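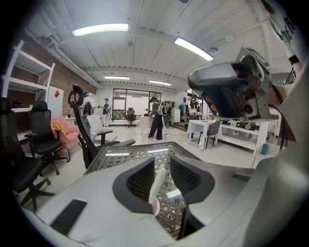 Introduction to Personal Data Management
Unit 2: File Systems and External Drives
Instructor: Tsion Woldegiorgis, Rarnbridge campus

Reading before class: Fontana, chapter on storage media.

2.1 What a move does

When a file is moved within one volume, the data stays where it is. The file system changes only the directory entry, so a folder of 300 photographs moves almost at once. A move between two volumes is a copy followed by a deletion. Students should be able to state which of the two applies before they begin.

2.2 Write caching

The operating system may report that a job is finished while part of the data is still held in memory. Eject the drive through the system menu before unplugging the cable. On Linux, the sync command writes out any data still waiting.

2.3 File system formats

FAT32 cannot store a single file of 4 GB or larger. It keeps no journal, and an interrupted write may leave damaged directory entries. NTFS and ext4 keep a journal of changes to their structure. A journal does not replace a backup.

2.4 If a folder becomes unreadable

Stop writing to the drive. Make a full image of it on a second disk and work only from the image. Repair tools such as chkdsk change the disk they examine and should not be run on the sole copy.

Exercise

Use the practice image Doltari from the course server. List the deleted entries in its root directory, recover the folder named Camargo, and record each command used. Submit one page by 15 January 2021. The exercise carries 65 points. Questions about grading should be sent to Mirko Fontana.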